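Handout 3: Beschaffung einer zweiarmigen Montagezelle
Kurs Automatisierung, Raquel Henriques

Der Kaufpreis der Arme ist nur ein Posten. Getrennt zu planen sind Hände, Tisch, Einhausung und Steckbretter mit Teilen.

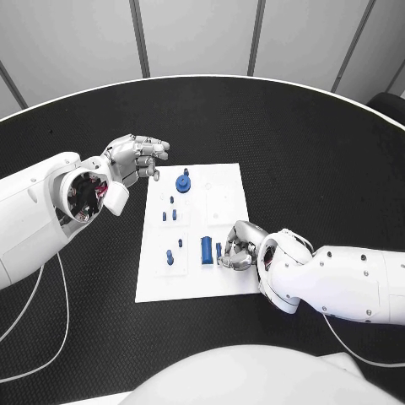
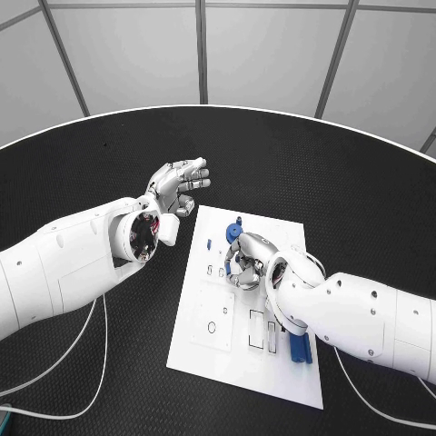 Zwei Arme, runder Tisch, weißes Brett mit blauen Teilen

Für Ersatzteile der Hände 22 Prozent des Handpreises ansetzen - pro Jahr. Wartungsvertrag: Laufzeit 3 oder 5 Jahre, beide Varianten anfragen. Angebote von Jemelero und Dramani liegen im Kursordner.

Bis zur nächsten Sitzung: Kostenblatt ausfüllen, Lieferzeiten eintragen.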